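Getting Dried Tomato Sauce and Curry Stains off White Dishes

White dishes pick up color over time, mostly from tomato, turmeric and strong tea. The stain sits in the fine wear marks left by knives and forks, so a normal wash often leaves a faint orange or brown ring. Most of it will come off with baking soda and a little patience.

What you need

Baking soda
Dish soap
A soft cloth
A basin big enough to lay the dish flat

Step 1. Scrape and rinse
Get the food off with a rubber scraper. Rinse with cool water first. Hot water can set egg and cheese.

Step 2. Soak
Fill the basin with warm water and a squirt of dish soap. Leave the dish in for 20 minutes. Old stains can sit overnight.

Step 3. Make the paste
Mix three spoons of baking soda with one spoon of water. It should be thick enough to stay put on a sloped rim.

Step 4. Rub
Spread the paste over the stain and wait 16 minutes. Rub in small circles with the cloth. Go easy on gold or painted edges - the paste will dull them.

Step 5. Rinse and dry
Rinse until the surface no longer feels gritty, then dry with a clean cloth. Our tap water in Kollville is hard, and air drying leaves spots.

Gray lines that stay after all this are usually metal marks from cutlery. Those need a cleaner made for cookware, used as the label says.

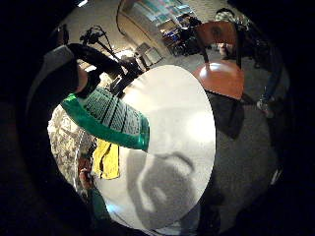
Test any cleaner like that on the underside first, and wash the dish again with soap before you put food on it.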